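Public art at our college used to mean a bronze of somebody's uncle. Now it means Veronica Iordache's wall of 821 borrowed umbrellas outside the Dudek Library, and I have read the complaints in the student paper with real pleasure.

The chief one is that anybody could have done it. Well, anybody had 6 years, and the wall stayed bare.
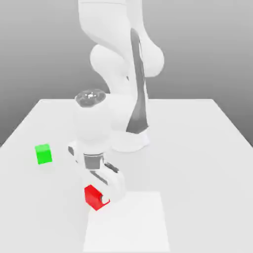
*A white robotic arm beside a red cube, in a computer rendering.*

The other grumble is money. The Mandberg Fund gave her 1,000 pounds, and I've seen more than that go on sandwiches at an open day. She spent 935 of it on hooks.

I'd like the umbrellas to stay through November. Mine is in the third row, and I've been getting wet quite cheerfully.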